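Work and Automation – Unit 6 handout
Topic: What stays in the hands
Course lead: Dardo Urrutia
Read before Monday's session. Bring the task sheet from Unit 5, you'll be writing on the back of it.

1. Where we left off

Last time we split jobs into tasks and tasks into motions. A job title almost never gets automated in one go. A task does, or half of a task, and then everybody's day gets rearranged around the gap. This week we follow that rearranging through one workplace, and I've picked coffee because nearly all of you have either served it or stood in line for it.

Our case is Dramani, a small chain of coffee counters in Trelville. Last year it put in the Gresix, an automatic brewing station that grinds, doses, brews and cleans its own lines. At the busiest site it turns out 700 cups a day. The company also changed its ordering: the Davlow system now tracks stock and places the orders without anyone picking up a phone.

So what's left? Quite a lot, and it's wonderfully interesting stuff!

2. The tasks around the machine

Look at the bean bags. A grinder can weigh a dose far more evenly than a tired person at 7 a.m., but somebody still opens the bag, folds it down and closes it again. Bags are floppy. They crinkle, they tear in a different place each time, and they get lighter and softer as the beans go. A fixed machine likes parts that arrive in the same shape every time, and an opened bag never does.
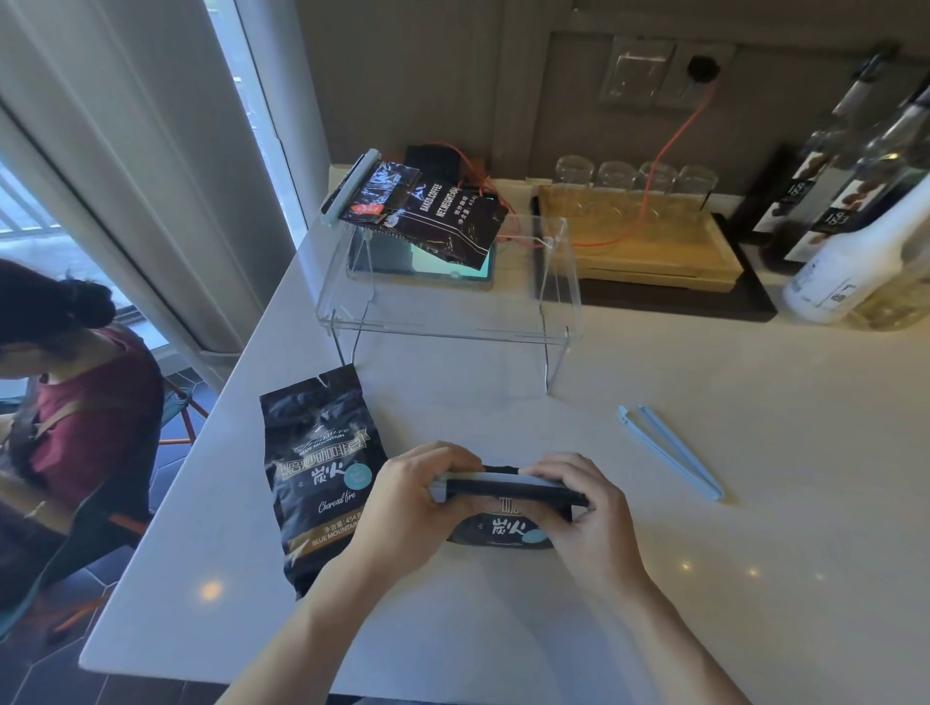 Fig. 6.1 Pressing a long clip across the folded top of a coffee bag. Both hands are working, one at each end of the clip.

Try it at home with a bag of anything. Pay attention to how much your fingers are checking: whether the fold is flat, whether the clip has caught the whole width, whether it's sitting straight. Most people do all of this while talking to someone. When we say a task is "simple", we usually mean that we've stopped noticing the skill in it.

Term to know: residual task – a piece of work left to people after the steps on either side of it have been automated.

3. What changed for the staff

Iddrisu Frimpong worked the Trelville counters before and after the change, and he'll join us for the second hour. From his written notes:

"I used to make drinks all day and do bags when it was quiet. Now the bags, the wiping and the glasses are the shift. I talk to customers more, and I like that. I miss steaming milk."

There's a gain and a loss in there and I'd like you to hold on to both. Some points for discussion:

– Pace. The brewing station sets the rhythm. Refills have to be ready when the hopper runs low, even if there's a line.
– Training. New staff used to need 20 hours before working alone. They now need fewer, but who teaches them to tell a good cup from a bad one?
– Pay. Should the rate follow the task list or the responsibility?

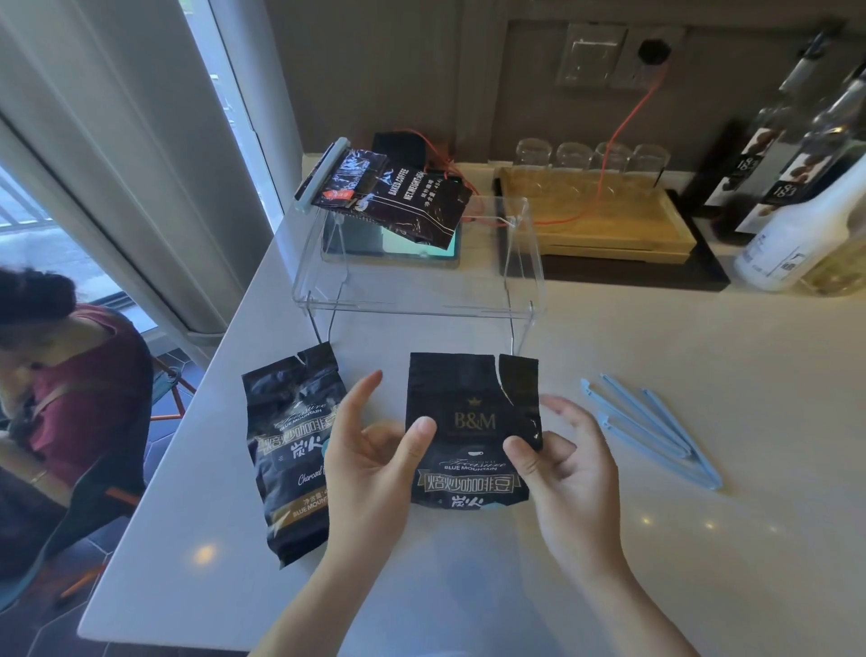

Fig. 6.2 Holding a torn-open bag upright. Note the ragged notch at the top, and the clips lying on the counter to the right.

4. Could the residual task go too?

Possibly. Hoppers can be fed from sealed cartridges, and then there's no bag to fold. Notice what that does, though: it changes the package so the machine can cope, and leaves the hard hand skill unsolved. Engineers do this all the time – it's often the smart choice – but it moves cost and waste somewhere else. Dramani got a quote of 2,000 dollars per counter for cartridge feeders and is still thinking it over.

5. For next time

Pick a workplace you know well. List its residual tasks, choose one, and write down every motion in it, including the ones you'd be embarrassed to mention. One page is plenty. Then ask a person who does that task whether they'd give it up, and what they'd want to do with the time.

Reading: course pack, chapter 4, up to the section on shift planning. The rest of the chapter is optional but I love it.

Papers go in the tray outside room 736.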